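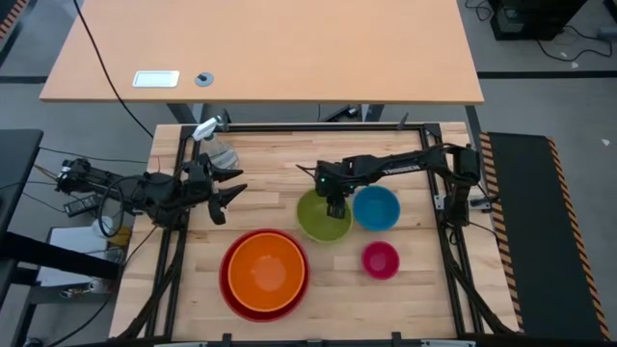 I will take an out-and-back trail over a loop any day of the year, and I'm tired of being polite about it! Every time I bring this up at the trailhead at Ukska, somebody with a folded map looks at me as if I'd said I like my coffee cold. Loops are "efficient." Loops mean you "never see the same thing twice." I usually have this argument while cleaning my boots at the back of the car with a clear plastic spray bottle, white trigger on top, the same sort as the one in the photo (best mud remover there is, fill it with plain water and go at the laces). And I never lose it, at least not in my own opinion.

Take the creek trail at Ukska. On the way in you climb with the water on your left and the sun in your eyes, and you're thinking about breakfast and whether you locked the car. On the way out it's a different walk. The light has moved over, the far bank is lit up, and there's a whole shelf of ferns you went straight past because it was behind your shoulder. I had walked that trail for 2 years before I noticed you can see the Cemden ridge from the second footbridge, and only if you're coming down. A loop would have cost me that view forever, or at least until I got around to doing the loop backward, and who does that?

Then there's the matter of turning around, which I love. On a loop, once you're past the halfway point you're committed, and if your knee starts complaining or the clouds come over Cemden you have the same distance to go whatever you decide. On an out-and-back you get to pick. You can stop at the flat rock and eat your sandwich and call it a day, and it counts! It's a complete hike! I've had wonderful mornings that went no farther than 200 yards past the old gate, because there was a heron there and I stayed with the heron.

I'll give the loop people one thing. The Cleltimside loop is terrific. It goes up through beech woods and comes home along the lake, and I'd be sorry to miss either half. But more than 40 cars were in that lot the last time I went in November, all those people walking clockwise in a line because the sign has an arrow on it. Nobody met anyone. On an out-and-back you meet people coming the other way, and they tell you things. The log over the stream is slick, the blueberries are ripe, there's a big patch of ice at the bend. I've gotten better information from strangers coming downhill than from any trail guide I've paid for.

What bothers me is that the new trail plans all seem to be loops. The Su meadow path is going to be "connected," meaning they'll cut a gravel strip through the alders to join its two ends, so that people don't have to see the meadow twice. It's the best meadow in the county! I would see it 22 times in a row if my legs were up to it. Leave the alders alone, put a bench at the far end, and let people walk back the way they came.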